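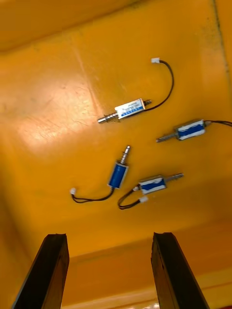 Storing small push-pull solenoids between assembly sessions: bins, leads and plungers

Posted by Sewwandi Khondokar in Workshop Practice / Parts Storage

Good afternoon. I coordinate the electromechanical teaching workshop at Saha Technical Institute, and I am requesting advice on the storage and issue of small open-frame solenoids. The parts are of the usual push-pull type: a rectangular metal frame, a blue coil, a silver plunger, and a thin black two-conductor lead. The leads on our stock end in a small white plastic connector.

At present the solenoids are placed in shallow yellow-orange bins at each bench. Students collect them from the bin, fit them into a latch assembly, test the assembly, and return the parts at the end of the session. The arrangement is convenient during class. Between classes, however, we have experienced the following difficulties.

First, when a bin is filled beyond a few parts, the leads become entangled. Students tend to lift one solenoid by its lead and bring up several others with it. Last term we found a number of leads that had pulled away from the coil at the solder joint.

Second, on one of our two part types the plunger is not retained and can slide out of the body. Loose plungers have been returned to the wrong bodies, and some of the resulting pairs bind partway through the stroke.

Third, the printed labels wrapped around the coils are small, and they wear with handling. We hold a 12 V version and a 24 V version which are identical in size. On a worn part it is difficult to determine which is which, and at least one 12 V coil has been connected to the 24 V supply.

The institute is prepared to purchase new storage, and a supplier has quoted for Plavow divided trays. Before I submit the order, I would be grateful for answers to these points:

Should solenoids be stored individually, or is a shared bin acceptable if the leads are secured?
Is there a recommended way of securing the leads that does not damage them?
Should the plungers be lightly oiled before storage?
What is a reliable way of separating the two voltages when the label cannot be read?

The workshop is heated on weekdays only, and the storage cupboard stands against an outside wall. In December we did observe light surface rust on several plungers.

Thank you in advance for your assistance.

Sewwandi Khondokar

Bohdan Kobzar
Member, Parts Storage and Workshop Practice

Dear Ms. Khondokar,

I managed component stores for a vending equipment manufacturer for many years, and we held solenoids of this kind in quantity. My recommendations follow in the order of your points.

Individual or shared storage. A shallow open bin is suitable for parts in use at the bench, provided that it holds only what is needed for the task. It is not suitable for long-term storage. For the cupboard, I recommend one part per compartment. The compartment should be long enough to accept the body with the plunger fully extended, with additional room at one end for the folded lead. Please measure this before ordering. Many divided trays are sized by the body alone, and the plunger is then forced against the wall when the lid is closed.

Securing the leads. Fold the lead back on itself in two or three wide loops, lay the loops alongside the frame, and hold them with a short strip of hook-and-loop tape. The following should be avoided:

Do not wind the lead around the coil or frame. The wire is bent sharply where it leaves the coil, and this is where it fails.
Do not use rubber bands. They harden and stick to the insulation.
Do not use cable ties. Someone will eventually remove one with side cutters and cut the lead as well.

Students should be instructed to lift the part by its metal frame only. At our site this instruction was printed on a card inside every bin, and new staff were shown it on their first day.

Oiling the plungers. I advise against it. Oil in the bore collects dust and filings, and the plunger then becomes sluggish. Wipe the plunger with a clean, dry, lint-free cloth before it is put away. For the rust, place a sachet of desiccant in each closed tray and move the trays away from the outside wall. Light rust that does not wipe off is sufficient reason to withdraw the part, as the flakes will score the bore.

Separating the voltages. Use a multimeter. Disconnect the part, set the meter to resistance, and measure across the two contacts of the connector. Where two coils are of the same frame size and the same rated power, the 24 V coil will have a resistance about four times that of the 12 V coil. Measure several parts with legible labels first and record the values, so that you have a reference for your own stock. A reading of open circuit indicates a broken lead or a failed coil.

Once identified, each part should be marked on the frame with a dot of paint, one color for each voltage. Do not apply paint to the plunger or to the coil.

With regard to mismatched plungers, keep each plunger in its own body at all times. If the body must be stored without it, place both in the same sealed bag. The pairs that bind should be tried with other plungers before they are discarded.

Respectfully,
Bohdan Kobzar

Jaxon Penner
Member

We use egg cartons. They work well and cost nothing. The lead goes underneath.

I would also check the connectors while you are sorting. Ours were failing more often than the coils were.

Régis Courtois
Moderator, Workshop Practice

Dear Ms. Khondokar,

Mr. Kobzar's response is thorough, and I concur with it except on one matter. I offer the following additions from the standpoint of a teaching institution. Our department at Folholm College issues similar parts to students throughout the year.

Where I differ is on individual compartments for all stock. With a class set of 100 solenoids, we found that students did not return parts to single compartments at the end of a session – they returned them to the nearest one. We now use two levels of storage. Reserve stock is kept in divided trays, one part to a compartment, and is handled by staff only. Bench stock is kept in shallow bins with four parts to a bin, and the bins are stacked with lids on. A bin with four parts in it can be checked at a glance when it is handed in, and the leads rarely tangle at that number.

A plain, light-colored bin is preferable. Dark leads and small silver parts are easily seen against it, and a loose plunger is less likely to be missed. We previously used black conductive trays left over from another course and lost a considerable number of small items in them.

The two voltages should never be present at the same bench. We schedule the 12 V exercise and the 24 V exercise in different weeks, and the supplies are locked to the corresponding setting. Paint dots are helpful, but they should be regarded as a second safeguard.

Students should also be informed that many small solenoids are rated for intermittent duty. A coil that has been held energized during a long test may be hot enough to cause discomfort and should be left to cool before it is placed in a plastic bin. The data sheet for your part will state the permitted on-time.

Concerning the purchase, I have no experience with the Plavow trays and cannot comment on them. We purchased Plivedine boxes with movable dividers. The dividers are satisfactory, although the hinges on several lids have cracked. I would suggest requesting a single sample and placing your longest part in it with the plunger extended before the full order is approved.

On Mr. Penner's suggestion, cardboard cartons absorb moisture. In view of the rust you have described, I would not place them in a cupboard on an outside wall.

Régis Courtois

Sewwandi Khondokar
Original poster

Thank you all for your replies. I measured the reference parts on Wednesday, and the two groups separated clearly, with the higher-voltage coils reading very close to four times the others. Three parts gave an open circuit and have been withdrawn.

We will adopt the two-level arrangement, with four parts to a bench bin. The supplier has agreed to send one tray as a sample. Could Mr. Kobzar kindly advise on the width of hook-and-loop tape that was used at his site?

Bohdan Kobzar
Member, Parts Storage and Workshop Practice

The narrowest available from our supplier, cut to length from a roll. If the strip is wider than the frame of the solenoid, trim it.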